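Encombe's toy library wants a bigger room, but who is counting the loans?

Encombe council will vote in November on moving the town's toy library out of the Tramness Road annex and into two rooms above the old post office. Supporters say demand has outgrown the space. The case for that rests almost entirely on one number: 2272 loans in the past year.

It is a healthy figure for a town this size. It is also hard to check. The library records a loan each time an item is stamped, and a renewal gets a stamp too. A family that keeps the same farm set for two months could show up in the total several times. The council paper does not say how many households borrowed anything at all.

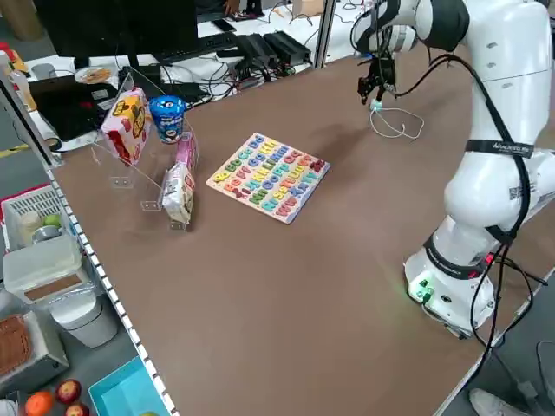

An alphabet puzzle board on a brown tabletop.

Then there is the claim about reading. The paper says children who borrow letter and number toys "start school ahead." The source is a survey handed out at the desk, filled in by parents who were already regular borrowers. Nobody asked the parents who tried the library once and never came back — and nobody compared the children with classmates who had never set foot in it.

Wooden puzzles may well help a child learn letters. So may a cereal box and a patient adult.

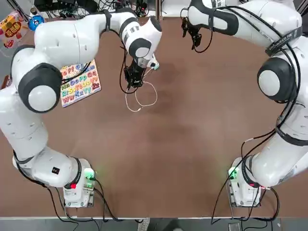 The cost side is just as thin. Two firms, Cesari and Gatti, have quoted for the work. Cesari's price leaves out the new stairs. Gatti's includes them but assumes the roof is sound, and the last roof survey is missing from the council's papers. The rent on the annex is paid through next summer whether the toys move or not.

Parents at the last open meeting mostly wanted longer hours. The library now opens two mornings a week, which shuts out most people with a job. The move would not change that.
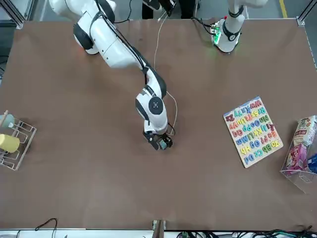 What happens next

The plan goes to the council in November. Written comments can be left at the annex during opening hours until noon on the day of the vote.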